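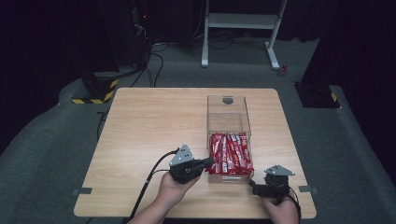 Freitag, 6. Februar 2026

Planung Handgreifer, zweiter Satz

Heute früh mit Godinho und Uchida die Liste für die Bestellung durchgegangen. Stand bisher: ein Paar Handgreifer mit Kabel, ein Tisch, Tracking über die Platten oben auf den Geräten. Damit läuft immer nur eine Person, die andere wartet oder räumt um. Kikuchi möchte bis August zwei Plätze parallel haben.

Angebot Tralden liegt vor: 1113 Euro pro Greiferpaar, ohne Markerplatten. Die Platten lassen wir wieder bei Sugawara schneiden, dort kostet der Satz 68 Euro. Pollus hat auf die zweite Anfrage nicht geantwortet. Ich schreibe am Montag noch einmal hin, danach streiche ich sie von der Liste.

Kabel oder Funk: Uchida ist für Funk, weil die Kabel über die Tischkante laufen und beim Umgreifen mitgezogen werden. Das stört vor allem links. Godinho will beim Kabel bleiben, wegen der Zeitstempel. Wir haben uns auf Kabel geeinigt, aber mit Aufhängung von oben. Dafür brauchen wir einen leichten Ausleger pro Platz, Preis noch offen. Sekiguchi fragt in der Werkstatt, ob dort noch Profil übrig ist.

Backen: Die jetzigen reichen für die Acrylbox, auch tief unten knapp über der Tischplatte. Bei den schmalen roten Päckchen bin ich weniger sicher. Sie stehen eng gepackt in der Box, und für ein einzelnes hätte ich gern eine dünnere Spitze. Nurnuven bietet Wechselbacken an, Satz zu 27 Euro. Zwei Sätze zur Probe aufgenommen, mehr erst nach dem Vergleich.

Tisch: Zweiter Tisch in gleicher Größe, helle Platte, keine glänzende Oberfläche. Runde Ecken sind gut, bitte beibehalten. Das graue Klebeband vorn an den Kanten kommt auch an den neuen Tisch, Rolle ist noch da. Platz auf dem Teppich vorher ausmessen – die Stufe am Rand darf nicht in den Bereich kommen, in dem man steht. Yagi möchte die Kabel auf dem Boden hinter dem Tisch in einen Kanal legen, bevor irgendetwas Zweites aufgebaut wird. Bin dafür. Kabelkanal und Kleinteile zusammen etwa 445 Euro, wenn wir die begehbare Ausführung nehmen.

Verbrauchsmaterial: Ersatzbox aus Acryl mitbestellen, gleiche Form, oben offen. Die Päckchen laufen über das normale Laborbudget und gehören nicht in den Antrag.

Nicht aufgenommen: drittes Greiferpaar als Reserve. Kikuchi hält es für sinnvoll, ich auch, aber dann liegen wir über der Grenze für die vereinfachte Beschaffung und brauchen drei Vergleichsangebote. Lieber getrennt im Herbst.

Offen:
Lieferzeit Tralden schriftlich geben lassen (Godinho)
Bohrbild der Platten an Sugawara, alte Zeichnung vorher prüfen (Uchida)
Ausleger klären (Sekiguchi)
Maße Teppichfläche und Kabelweg (Yagi)
Antrag ausfüllen, Kostenstelle nachfragen (ich)

Nachtrag, nachmittags: Tralden gibt auf das zweite Paar keinen Rabatt, aber die Kabel gibt es auf Wunsch länger, ohne Aufpreis. Länger bestellen, sonst reicht es mit der Aufhängung nicht.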